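Wanted: people who doubt their toothbrush
Unpaid reviewers for a consumer report on dental claims
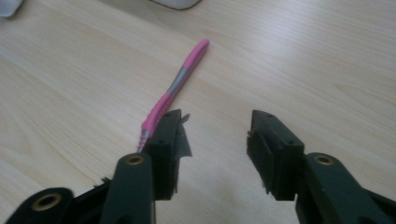 Every few months another box on the drugstore shelf tells us that the thing inside it cleans deeper, reaches farther or "cares" for our gums, and the price goes up a little to match. At the Ballard Review we have been reading this stuff for a long time and we believe less of it each year. Take the handle. A pink one with a grey rubber grip partway along it may be pleasant to hold, but we have yet to see a package explain what the rubber does for anybody's teeth. It may do something. We would like to see the evidence, and we would like help looking for it.

We are asking for 12 readers to work on our next report, due out in November. You will not be testing products in your mouth. If you were hoping for free toothpaste, there isn't any. The job is reading: package copy, store displays, leaflets from waiting rooms, and the studies those leaflets point to in very small type.

What you would do

Each reader gets a stack of claims taken from a pile of 2,425 that Nisha Bhatt has been collecting and sorting. For every claim you write down what it says in plain words, what it seems to want you to think it says, and whether the source behind it has anything to do with either. Many have no source at all. Write that down too.

Plan on four hours a week, mostly at home. The group meets one Saturday a month at 10 a.m. in the upstairs room at Inholm House to argue over the hard ones. Reginald Doucet runs those meetings and will cut you off if you repeat yourself.

Who should apply

You should be able to read a table of numbers without panicking. A science degree is fine, but we have had people with degrees who were far too polite to a bad study, and a retired bus dispatcher who was not polite to any of them. You need decent written English and a computer that opens PDF files.

Please don't apply if you work for a company that makes or sells dental products, or if you did in the past two years. Dentists and hygienists are welcome as long as they tell us who pays for their training courses.

We also don't want people who have already decided everything is a scam. Some claims hold up. Our last report, on mouthwash, found several that did, and a few readers quit in disgust over it.

What you get

No pay. We cover bus fare and parking for the meetings, there is lunch, and your name goes in the report unless you ask us to leave it out. We won't tell you this is a great career opportunity. It might look good on a résumé and it might not.

How to apply

Pick one claim from any dental package in your home and write a page on why you do or do not believe it. Copy the claim exactly as printed. Send the page with a short note about yourself to Emiko Sasaki, Reader Panel, Ballard Review, or leave it at the Inholm House front desk in an envelope with her name on it. Résumés sent without the page will not be read.

Emiko answers everyone, though it can take her a couple of weeks.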